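Lohnt sich das Faltbrett Trullislow wirklich?

Cai_aus_dem_Keller
6. März 2018
Ich lese jetzt in jedem zweiten Haushaltsblog von diesem Trullislow, mit dem angeblich jedes Handtuch gleich groß aus dem Stapel kommt. 30 Euro für ein Stück Kunststoff mit drei Klappen. Hat das jemand länger als zwei Wochen in Gebrauch? Die Werbung glaube ich nicht, und die Blogs haben das Ding vermutlich alle geschenkt bekommen.

waeschefee50
Hab es seit letztem Sommer. Für T-Shirts ganz brauchbar, für Handtücher zu schmal. Bei allem, was dicker ist als Küchentuch, gehen die Klappen nicht mehr richtig zu. Liegt inzwischen hinter dem Schrank.

Nadelkissen
Zitat: »für Handtücher zu schmal«
Kann ich nicht bestätigen. Man muss vorher einmal längs falten, steht auch in der Anleitung. Meine Gästetücher werden damit sehr ordentlich.

waeschefee50
Wenn ich vorher von Hand falten muss, wozu brauche ich dann das Brett?

Cai_aus_dem_Keller
Genau das war auch mein Gedanke.

Rollsaum
Ich nähe viel und nehme zum Falten einfach meine Schneidematte von Handico, die liegt sowieso auf dem Tisch. Linien sind drauf, also weiß man, wo die Kante hinmuss. Kostet nichts extra. Das Problem ist bei mir sowieso nie die Fläche, das Problem sind die Säume. Maschenware mit Overlockkante wellt sich, und wenn man das mehrmals übereinanderlegt, trägt die Kante auf und der Stapel kippt. Da hilft kein Brett der Welt.

Nadelkissen
Dann ist das Differential falsch eingestellt. Eine ordentliche Overlocknaht wellt sich nicht.

Rollsaum
Das höre ich seit Jahren. Ich habe auf meiner Corkine alles durchprobiert, bei dünnem Strick bleibt immer etwas Welle. Und gekaufte Tücher haben das genauso, da hat ja wohl jemand mit Industriemaschine gesessen. 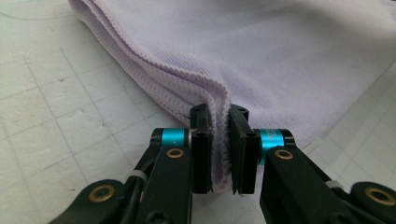
Mehrere Lagen Saum übereinander, und schon hat man links eine dicke Wulst, während der Rest vom Tuch glatt daliegt. Zusammendrücken bringt nur für den Moment etwas. Was bei mir halbwegs geht: die Lagen leicht versetzt legen, jede einen guten Zentimeter zurück. Sieht von vorn weniger schick aus, steht aber.

Nadelkissen
Versetzt falten wäre mir zu unordentlich. Ich würde die Kante dämpfen.

waeschefee50
Wer dämpft denn bitte Tücher vor dem Wegräumen? Ich habe 17 Stück pro Woche in der Maschine. Rein in den Schrank, Tür zu.

Cai_aus_dem_Keller
Danke, das reicht mir eigentlich schon. Das Versetzen probiere ich heute Abend aus, überzeugt bin ich noch nicht. Meine Fächer sind nur 30 cm tief — da zählt jeder Zentimeter. Das Trullislow kaufe ich jedenfalls nicht.

Nadelkissen
Gebraucht gibt es das übrigens schon für 13 Euro.

waeschefee50
Meins kannst du für das Porto haben.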